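Perguntas frequentes: o método Brotenby e os nossos resultados com ele

Última revisão: 19 de outubro de 2026

O que é o Brotenby?
Um método para ensinar um braço robótico a arrumar uma mesa a partir de demonstrações humanas. O artigo original, de Jeanine Claeys, defende que poucas demonstrações bem escolhidas valem tanto como muitas. Tentámos reproduzi-lo no grupo Trilldale e ficámos com reservas.

Quantas demonstrações usaram?
400 no conjunto completo e 59 no reduzido, escolhidas pelo critério do artigo.

E o conjunto reduzido chegou?
Para objetos já vistos no treino, quase. Com objetos novos, não. O artigo mistura os dois casos na mesma tabela, e é daí que vem boa parte do entusiasmo.

O robô "percebe" o que é lixo?
Não temos nada que o demonstre. Aprende que certas formas e cores acabam em certo sítio. Quem chama a isto compreensão devia apresentar um teste em que a explicação mais simples falhe. Pedimos esse teste e continuamos à espera.

Porque é que a taxa de sucesso varia tanto entre laboratórios?
Porque cada um decide o que é sucesso. Há quem conte a tarefa como feita com migalhas ainda na mesa. Nós exigimos a superfície limpa em 5 tentativas seguidas, e os números descem bastante.

Os objetos de teste são realistas?
Menos do que gostaríamos.
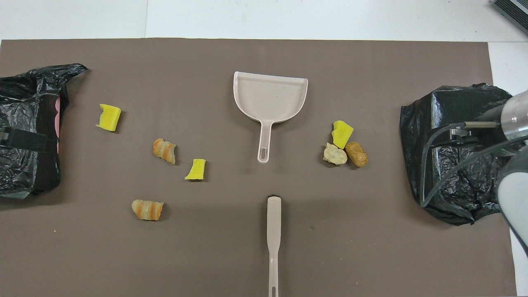
A generalização a lixo doméstico é a afirmação do artigo que mais nos custa aceitar. Pedaços de esponja amarela e fragmentos às riscas laranja e creme destacam-se bem num tapete castanho liso; os pontinhos claros espalhados pelo mesmo tapete são outra conversa, e a métrica publicada nem os considera. Também gostávamos de ver discutidos os sacos pretos, amarrotados e cheios de reflexos, um de cada lado: o plástico brilhante costuma complicar a perceção, e o texto dedica-lhe uma linha.

Os dados estão disponíveis?
Os nossos, sim, incluindo as tentativas falhadas. Pedidos a Rosemarie Buschmann. Dos autores recebemos só 7 sequências, todas bem-sucedidas.

Recomendam o método?
Como ponto de partida, talvez. Para justificar a compra de um robô, não.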